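Game Night Is Back and I Have Opinions

July, by Yanling Qian

We started up game night again at our place in Hovdale, and I have been thinking all week about why the little dumb games beat the big fancy ones every single time.

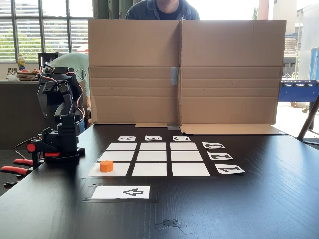

The big box problem

I own a game that came with 200 pieces and a rule book as long as a phone contract. I paid 80 dollars for it (don't tell my mother). We have played it once! Szymon read the rules out loud for what felt like half the evening, Anqi fell asleep on the arm of the couch, and by the time we got going Peadar had to catch his bus.

Meanwhile tic-tac-toe takes no time to explain. Yes, I know, two grown-ups who pay attention will tie forever. But play it fast, with snacks on the line, and people make the silliest mistakes. I lost a whole bowl of pretzels to a 13-year-old last time and I am still sore about it.

What I'd put out for a crowd

Dominoes, always. A deck of cards with all the cards in it — check first, ours had a seven of clubs drawn on the back of a coupon. Something with a small board so there's room left for the dip. And keep the big box on the shelf until you have four people who really, truly want it.

Next time we're at Shengli's, and he says he's making dumplings, so I may not get much playing done.

Recent posts
My bean dip, finally written down
Fourteen days without my phone at dinner
The Plalen flea market haul
Why I gave up on jigsaw puzzles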